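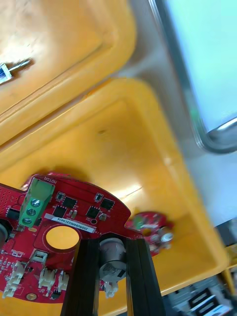 Lurdes Vieira left a note under this thread to say that converting the clips before importing them sorted out the very same sound drift for her, and that anyone landing here with a long phone recording should try that before touching a single setting in Clirkance.

Sound slowly slides out of sync on long clips in Clirkance

posted by maplekettle

Hello everyone, and thanks in advance for reading all this, I know I go on a bit.

I've been using Clirkance for a couple of years now, mostly for short things (birthdays, the dog, my sister's garden) and it has been a lovely program for that. This month I took on something bigger, a talk my brother-in-law gave at his model railway club, and I'm stuck. The clip is 45 minutes long, recorded on my phone, and I also had a little Shao recorder sitting on the table in front of him for better sound.

At the start of the timeline everything is perfect. I lined up the hand clap by eye and by ear and it's bang on. By the time he gets to the part on signal wiring, his lips and his voice have parted company, and by the end the picture is 18 frames away from the sound. If I slide the audio over so the end matches, then of course the beginning is wrong.

What I've tried so far:

Restarting, naturally. Turning proxies off and on again. Changing the project from 30 frames per second to 29.97, which seemed to change how bad it was but didn't fix it. Deleting the phone's own sound altogether. I also made a short test, and on a two-minute clip I honest to goodness can't see any problem at all.

I'm on build 3249, on a fairly ordinary desktop. The playback speed is set to 100 percent, I did check that. Is the recorder faulty, or is it the phone, or is it me? I'd rather not cut the talk into little bits and nudge each one if there's a kinder way.

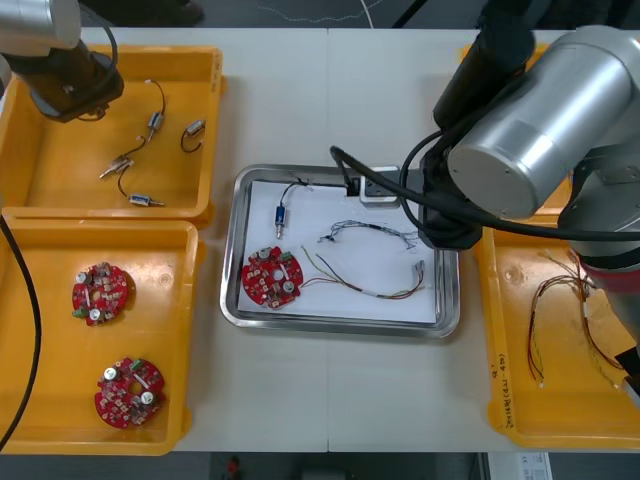 White table with the yellow trays laid out

Answers

oldreel_pat

It's not you, so please put that worry down first! What you've described is a very common thing with phone video, and the short test looking fine is the clue.

Most phones don't record at one steady frame rate. They speed up and slow down a tiny bit depending on the light and how busy the phone is, and the file is marked as "variable frame rate". Your recorder keeps its own steady time. Clirkance has to lay the phone frames out on a timeline that ticks evenly, and on a long clip those tiny differences can pile up until you notice them.

The way I'd go about it:

Right-click your phone clip in the bin and choose Clip Details. Look for the frame rate line. If it says variable, or shows some strange figure with a string of decimals, you've found your culprit.

With the clip still selected, choose Convert to Editing Copy. Tick the box for constant frame rate and pick the number closest to what the details panel showed you. Don't pick a different one just to be tidy, I did that once with a whole wedding and had to start over.

Let it run. It will take a good while on a clip as long as yours, and the new file will be a lot bigger than the original, so make sure you have the room. Go and have your supper.

Then start a fresh project at that same frame rate, bring in the converted copy and the recorder sound, and line up your clap again. I'd suggest a fresh project and not swapping the clip in the old one – the old project has already had its rate changed back and forth, and I never quite trust one after that.

One more thing. When you check it, listen at the start, the middle and the end before you do any cutting. If it holds in all those places you can get on with the fun part. And keep your original phone file somewhere safe until the whole job is finished and your brother-in-law is happy with it.

Sorry for the essay. I do love a long talk on signal wiring, so if you end up posting it anywhere, please leave a link.

dunc77

just stretch the audio. select it, speed, type in 100.02 or 99.98 or whatever till the end lines up. been doing it for years, works ok

harbourfront_jo

Pat's answer above is the one I'd follow, and I only want to add a little for the case where you convert the clip and it still slips.

Two devices never keep exactly the same time, even when both are working properly. Once the video is at a constant rate, any drift you have left should be small and even, and that's when dunc77's trick becomes a good one. If you try it while the video is still variable, you may get the start and the end to match and find the middle is off, and it'll drive you round the bend looking for the reason. When you do change the speed, tick Keep Pitch in the same box so his voice stays his own colour and depth.

If you don't care for typing in numbers, the Grudulent add-on can do the stretching for you. You give it the phone sound and the recorder sound, it compares them and makes a new audio file the right length. You'll need the phone's own sound for that, so bring it back in if you've deleted it, and mute the track when you're done. I found the instructions a touch confusing the first time, and the button you want is on the second tab, under Match Length.

For your next recording, have somebody clap at the end as well as at the beginning. It costs you nothing, and you'll know within a minute of importing whether you have drift and how much of it. Some phones have a setting in the camera menu to lock the frame rate too, although mine doesn't, so I can't tell you where to look for it.

Good luck with it, and do come back and let us know how you made out.

Contact us | © Grinetero Community Help | Back to top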